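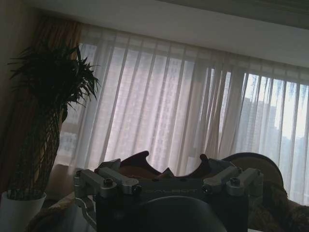

Budgeting for a second arm and gripper - buy spare fingers up front or wait?

Posted in Equipment and Purchasing, 12 September 2018

We are a small group working on household tasks in a furnished apartment: opening and closing curtains, moving cushions, tidying around chairs and plants. We have one arm with a two-finger gripper and a small camera at the wrist. I have to hand in a spending plan for a second setup in October, and I've never written one for this kind of equipment.

The arm itself is easy, we have a price for that. What I can't work out is everything around it. Two suppliers have quoted. Plivard includes the gripper, the mounting bracket and one pair of fingers, with spare fingers at $300 a pair. Hovland is cheaper for the gripper but lists the bracket, cable and fingers as separate lines, and the delivery time is up to 11 weeks.

Things I would like to know:
How many spare pairs of fingers should I put in for a year?
Is it worth paying for a better camera now? The room has a big window and anything in front of the curtains comes out very dark.
Do people budget for repairs or just ask for more money when something breaks?

Stildale

Jorley

Put the spares in now. It is much easier to get one larger order approved than several small ones, and if your supplier changes the finger design you may not be able to get the old shape later. We ordered 2 spare pairs per gripper for the first year and used one of them. Soft fabric is not hard on fingers. Table edges and chair frames are, so it depends how much of your work is near furniture.

On the quotes, write both out as the full price of a gripper that is bolted on and running. Bracket, screws, cable, fingers, shipping, import charges if there are any. When we did this the cheap one came out 22 percent higher than it looked on the first page. Ask Hovland directly whether the bracket fits your arm's wrist flange or whether you need an adapter plate, and get the answer in writing. An adapter also moves the gripper further out, and that comes off what the arm can lift.

I would not buy a new camera yet. Your problem is a bright window behind dark objects, and a more expensive camera helps with that only so far. Try these first:
Set the exposure by hand for the gripper and the objects, and let the window go white.
Put a couple of floor lamps on the room side, pointing at the work.
Hang a heavier curtain for the runs where the sheer ones aren't part of the task.

Lamps and a curtain will cost you very little next to a camera, and you'd probably want the lamps anyway for dark afternoons. If you do end up changing the camera, check the mount and the weight before anything else. I have seen a purchase sit in a drawer because it didn't fit on the wrist.

For repairs, yes, give it its own line. Ours is a fixed amount each year and what isn't spent goes on cables.

windowseat_lab

Go with the one that has everything in the box. We bought the parts separately and lost most of a month waiting on a bracket.

Plainfield Bench

Agree with most of what Jorley said, but I'd hold off on the fingers until you have your final task list. We changed from hard fingers to softer ones partway through and the spares were no use to us. One spare pair is enough to start if the supplier keeps them in stock. Ask how long they take to ship.

Also think about 11 weeks against your October date. If the plan is approved late in the month, the Hovland gripper may not reach you until January. If you have people starting on the second setup before then, the delay costs you more than the difference in price.

One thing missing from your list is shared tools and screws. Ask for the same bracket on both arms so you can swap grippers when one is down. It makes the spare parts count for both - we didn't do this and ended up with two drawers of parts that don't fit each other.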